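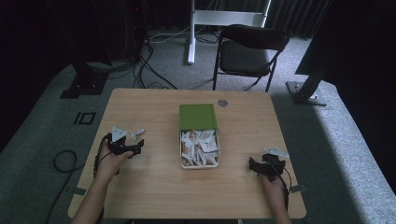
Una caja de tapa verde, papeles doblados y una pinza en cada mano: la tarea de clasificación en Tuvdale.

Pendo Kioko llevaba 7 años clasificando papel en Tuvdale cuando le dijeron que iba a enseñar a una máquina a hacerlo. «Pregunté si la máquina iba a cobrar lo mismo que yo. Me dijeron que no. Pregunté si por lo menos iba a llegar puntual, y ahí ya no me contestaron».

Su jornada consiste ahora en hacer con dos pinzas negras lo que antes hacía con los dedos: sacar papelitos de una caja, separarlos, dejarlos sobre la mesa. De esos movimientos aprende el sistema, que en la empresa se llama Harix y que Kioko llama «el becario».

«Con la mano, un papel doblado no tiene misterio. Con esto te sientes como si comieras sopa con guantes de boxeo. La primera semana me fui a casa con los antebrazos de un remero y había clasificado menos que mi sobrina».

Ifeanyi Mohammed, encargado del turno, defiende el invento con un entusiasmo moderado. De su equipo, 5 personas siguen en la clasificación manual y 3 han pasado a las pinzas. Despidos no ha habido, insiste. Reuniones sí.

«Antes hablábamos de papel», dice Mohammed. «Ahora hablamos de agarres, de intentos válidos, de intentos no válidos. En octubre tuvimos una reunión de más de 2 horas sobre cómo se suelta un papel. Yo creía que se soltaba y ya está».

¿Y el becario aprende? Mohammed pide paciencia. Kioko pide una silla mejor. Lo que le molesta, cuenta, es que los vicios también se copian: «Yo siempre giro un poco la muñeca al final, una manía. Pues el otro día lo vi hacer lo mismo. Me dio ternura y luego me dio rabia, porque esa manía es mía y no me la han pagado».

El sueldo, de momento, no ha cambiado. El nombre del puesto sí: en el contrato pone «operadora de demostración». Su madre cree que trabaja vendiendo aspiradoras.

Le pregunto qué hará cuando Harix ya no la necesite. «Me han hablado de la planta de Prereditz, donde quieren empezar con el cartón», responde. «El cartón por lo menos se está quieto».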